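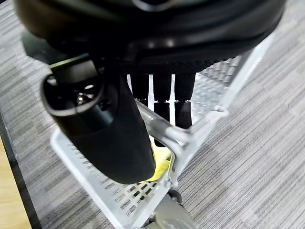 A light gray wire cart with a perforated bottom panel, holding three black items upright. Photo: Didel

Didel Brings Loan Carts to Carretero Office Building

Tenants can borrow a cart at the front desk for moves, deliveries and desk changes

LOSTDALE - Didel, which supplies storage and moving equipment to small offices, will begin lending metal carts to tenants of the Carretero building in March. The carts will be kept in the ground floor hallway and signed out at the front desk. There is no charge for loans of up to 4 hours.

The service follows a trial on two floors of the building over the winter. Tenants used the carts to carry files, small electronics, kitchen supplies and mail between offices. Most loans were for less than an hour, and the most common trip was from the loading door to the elevator.

"People were carrying things in their arms or making several trips with a cardboard box," said Annick Leblanc, who manages tenant services at Carretero. "We asked Didel for something that fits in the elevator with a person standing next to it."

The carts are made of light gray metal, with perforated panels and a curved handle rod. Dust and grit can fall through the openings in the bottom panel, so the carts need little cleaning between loans. The desk staff will wipe down the handles every morning.

Items can be stood upright side by side in the cart, and Didel recommends this for binders, flat cases and other narrow items. Heavy items should go in first. Nothing should be stacked above the height of the side panels, and liquids should be in closed containers.

Didel tested the carts on the carpet in the upstairs offices as well as on the tile in the lobby. "Carpet was the main question we got from tenants," said Tharun Namboodiri, product manager at Didel. "A loaded cart is slower on carpet and takes a firmer push. We set the weight limit with that in mind, and it is written on the tag."

Carts may be used anywhere inside the building. They may not be taken to the parking lot or left in stairwells, and they should be returned empty. A tenant who needs a cart overnight can arrange this with the desk before 3:30 p.m.

The building will start with 15 carts. Didel will inspect them every two months and replace any with bent rods or loose panels. Tenants who find a damaged cart are asked to leave it at the desk with a note.

Jianhua Hao of Dreria, a design office on the second floor that took part in the trial, said the firm used a cart when it changed its seating plan. "We moved almost everything in one afternoon," Hao said.

Sign-out sheets will be at the desk from the first Tuesday of the month. Tenants do not need to register in advance.

About Didel
Didel supplies carts, shelving and storage bins to offices and schools in the Lostdale area.

Media contact
Shufen Long, Didel Communications, Lostdale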